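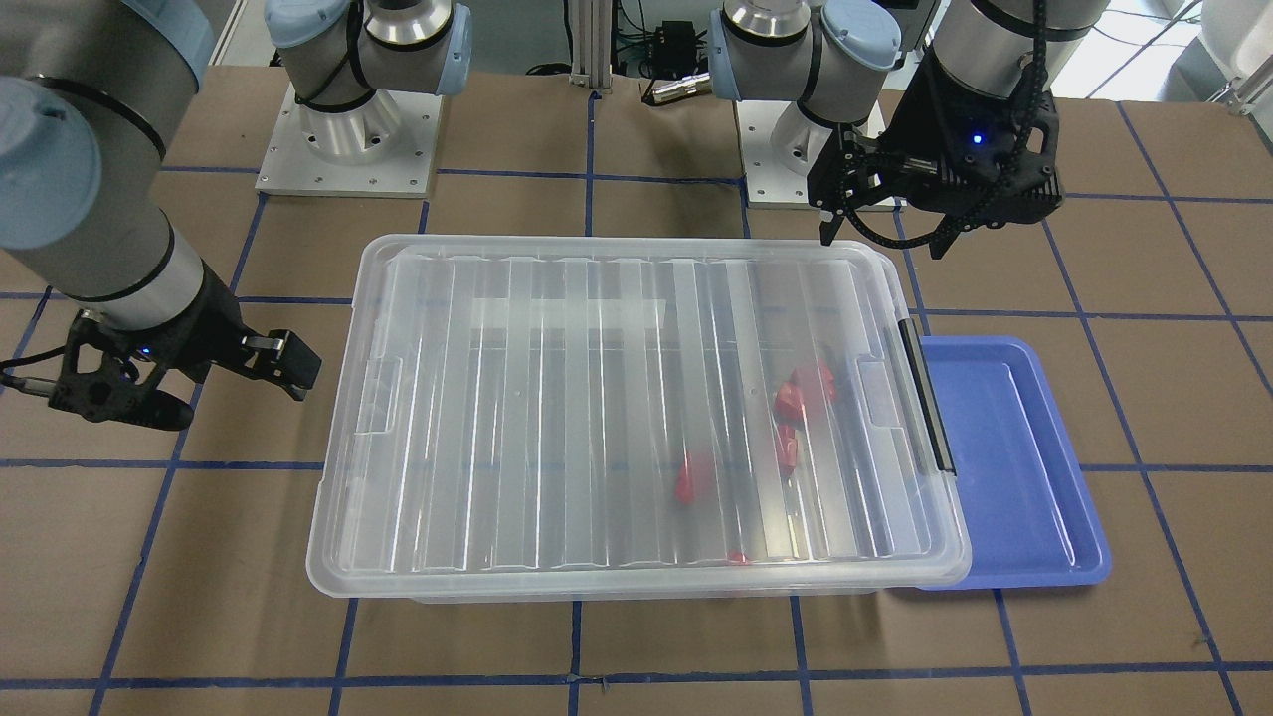 Storing small parts in a lidded clear box

Small loose parts are best kept in one closed container per job. A clear box with a latched lid lets the contents be checked without opening it. The method below covers choosing the box, loading it, closing it and keeping the stock note up to date. It applies to spare feet, end caps, spacers, foam pads and similar items.

What you need

- A clear plastic storage box with a separate lid and at least one latch
- A shallow tray for sorting
- Brown paper to cover the table
- Dark tape, if the table is to be marked out
- A pencil and a plain label

Step 1. Cover and mark the table

Lay brown paper over the tabletop and smooth out any folds. Fix it at the corners. If several jobs will share the table, run tape across it in both directions to form a grid, then give the box and the tray a rectangle each. Leave a clear margin of at least 50 mm between the box and anything next to it. The lid lip overhangs the sides and needs the room when it is lifted.

Step 2. Check the lid and latches

Place the lid on the empty box and close it. Press lightly on each corner in turn. A lid that rocks is either the wrong way round or slightly warped. On the Plusora boxes the ribs on the lid run front to back, and the lid should be turned end for end before it is rejected. Latches should close with thumb pressure only.

Ribbed lids are stiffer than flat ones and stack better. They also blur what lies below them, so small parts are easier to recognise by colour than by outline. Keep parts of one colour together where possible.

Step 3. Sort in the tray

Tip the parts into the tray and spread them in a single layer. Remove broken pieces and anything that belongs to another job. Write the total on the label now, while everything can be seen. Counting through a closed lid is unreliable.
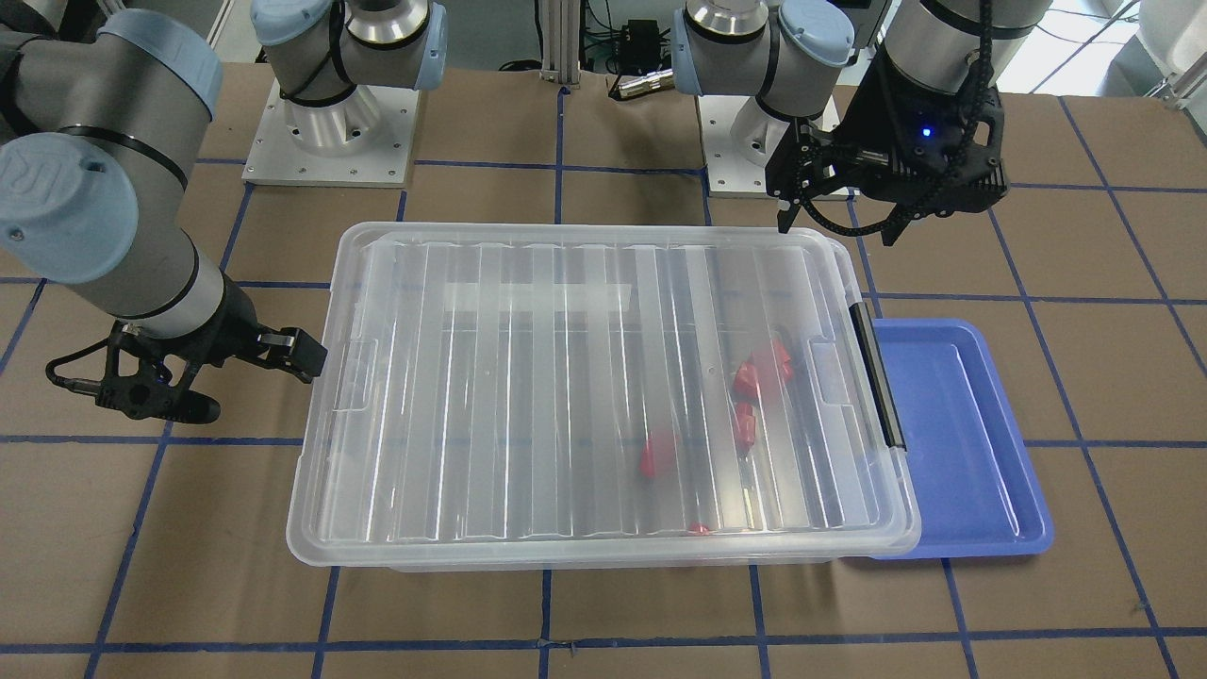 One reader points out that a tray in a strong colour makes pale parts easier to find, and suggests keeping a second, white tray for dark ones. The advice is sound for mixed stock. For a single type of part, one tray will do.

Step 4. Load the box

Put the larger pieces in first, followed by the narrow ones. Do not fill above 2 cm below the rim. Parts that touch the lid will hold it open at one end and strain the latch. If the box is to be carried, fold a sheet of brown paper and lay it over the contents to limit movement.

Step 5. Close and label

Lower the lid squarely, back edge first, and close the latches. Fix the label to one end, clear of the handle recess. A label on the lid is hidden as soon as another box is stacked on top.

Step 6. Store

Keep the box flat, out of direct sun. A shelf depth of roughly 30 cm suits the smaller Gredix sizes; measure larger boxes with the lid on. Check the contents against the label each September.

195 shares | 2 comments

Comments

flatpack_fen
Do the Flarneck lids fit the older boxes? Mine lifts at one corner whichever way I turn it.

Tamsin
I put the label inside, facing out. It doesn't peel off and can still be read through the side.

Related
Cleaning cloudy plastic boxes
Henriques drawer dividers: cutting to length
Marking out a shared worktable with tape
Replacing a broken lid latch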